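THE LONG WAY TO PRORNON: 820 KILOMETRES ON A BORROWED BIKE
Paperback, 128 pages
Van Loon

In stock, usually posted the next working day

From the author

I wrote this book because people kept asking me what the Trandine was like and I could never give them a short answer. It's an 820 kilometre bike ride with a time limit of 60 hours, it starts in a supermarket car park and it ends in Prornon, a town with one chip shop and a very steep hill just before you get to it. You don't win anything. You get a stamp in a card and somebody gives you soup.

I'd been riding for years by then but never anything that went through two nights. My own bike cracked at the seat tube in the spring and I ended up doing the whole thing on one I'd been lent, a steel Lidex that was a size too big for me and geared for somebody with much better knees. So there's quite a lot in here about knees! There's also a chapter on eating, a chapter on the fog over the second pass (I still don't know how far I went the wrong way, but I do know I passed the same bus shelter more than once) and rather more than my publisher wanted about sleeping in doorways.

If you're after a training plan, I have to be fair and say there isn't one. I put my own preparation in as it happened, including the six weeks where I hardly rode at all, and you can make of that what you like. The route notes at the back are proper ones though. I went back in July to check them in daylight, and I've marked the taps, the all-night garages and the level crossing where I sat on the verge and ate a whole malt loaf.

What's changed in the 2nd edition

The maps have been redrawn and are now big enough to read. I've corrected the climb figures for the third stage, which were in feet when they said metres - sorry to everyone who wrote in, and thank you to the reader who was so kind about it. The kit list has been moved to the front. There's a new last chapter on going back to ride it again, slower, with mudguards.

What readers ask me

Do I need to know about bikes? No. My aunt read it and she hasn't been on one since school. There are a few pages on gears you can skip.

Is it suitable for teenagers? I'd say so, apart from some swearing on the hill.

Will it fit in a bar bag? Yes, I insisted on that. It also fits in a jersey pocket if you don't mind it going a bit soft at the corners.

Signed copies

I'm happy to sign one, just put the name you want in the order notes and write it clearly, as I've got a couple wrong and had to keep them. Signed copies take a few days longer as I do them in a batch at the kitchen table. Postage is the same for one book or several, so clubs ordering together do quite well out of it.
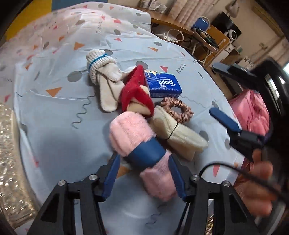 If you belong to a club and want a box of them for a winter social, drop me a line before you order and I'll see what Van Loon can do on the price.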